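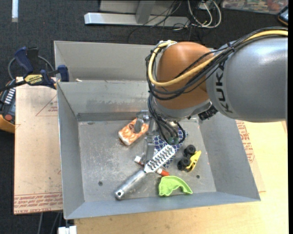 Junk drawer swap – bring yours by 4/13/25

OK, quick one this time, running behind on everything.

The swap is back on. Same idea as in November: everybody has a drawer or a bin where the odd stuff ends up. Hairbrush, toy car, cookie cutter, a cloth that never made it back to the kitchen. Tip it all out, keep what you use, bring the rest to the Grullham hall. Somebody will want it. Last time 248 things came in and only 13 were left at the end, mostly single earbuds and a very sad whisk.

What goes well: cookie cutters (animal shapes go first, always), small toys with wheels still on, brushes and combs if they've been washed, dish cloths, hand tools. Clamps too – we had 18 people ask for clamps and there were two.

What doesn't: markers that are dried up. Please test them on a scrap of cardboard before you come. Half-used soap, no. Anything with a leaking battery, no. Medicine, absolutely not.

Brushes – pull the hair out, soak in warm water with a little dish soap, let it dry bristles down on a towel. Takes ten minutes of work and then you just leave it alone overnight. Plastic cutters can go in the same water.

Sorting tip from Ignacio Henríquez, who ran the Tlapale table: one layer only. If you have to dig, use a bigger bin. People walk right past a heap but they'll stop for a tray where they can see everyting at once. Low sides are nicer for kids.

Drop-off is at the side door on Nalter Street, the front one sticks. Label the box with your name if you want the box back. Still need two folding tables and a roll of masking tape, call me if you've got either.

More on the Wusik book sale next issue, ran out of room.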